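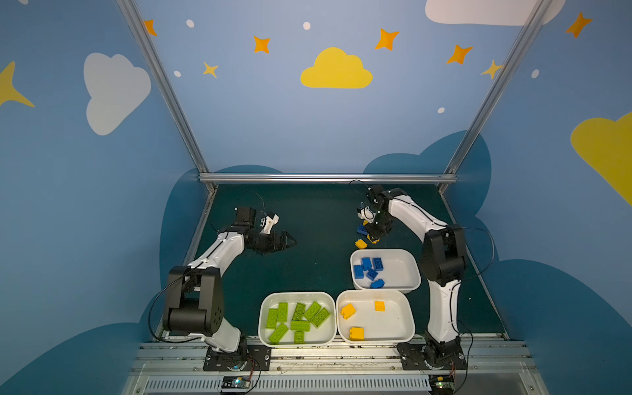 Rules for Robots That Share a Table

A robot follows rules written by people. Some rules are for the robot, and some are for anyone standing near it. At the Borness workshop, the rules for sorting robots fit on one page.

Rule 1: Keep a stop button within reach
The stop button cuts power to the motors. It is tested every morning before any program runs.

Rule 2: Hands stay out while the motors are on
An arm does not know that a hand is in its way unless it has a sensor for that job. If a part falls, leave it. Stop the arms first, then pick it up.

Rule 3: Set a speed limit
During tests, the tip of each arm may move no faster than 200 millimeters per second. A slow arm gives people time to react.
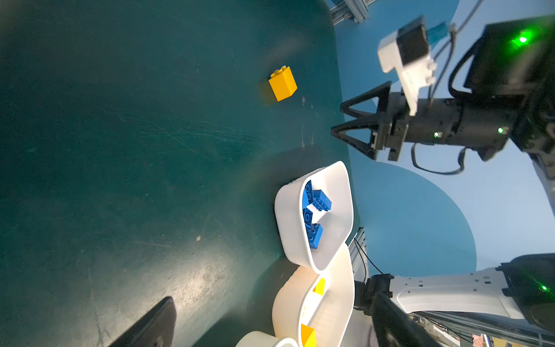
Rule 4: Two arms must not use the same space at once
The program divides the table into zones. Before an arm enters a shared zone, it checks that the zone is free – if not, it waits. One yellow brick on an open stretch of table can be assigned to either arm, but only one arm gets the job. The same check applies at the white bins.

Rule 5: Write down every fault
A fault is anything the robot did that the program did not ask for. The Borness log has 103 entries. Each one lists the program, the fault and the repair.

Words to know
Gripper: the part of a robot that holds things.
Zone: a marked area in the robot's program.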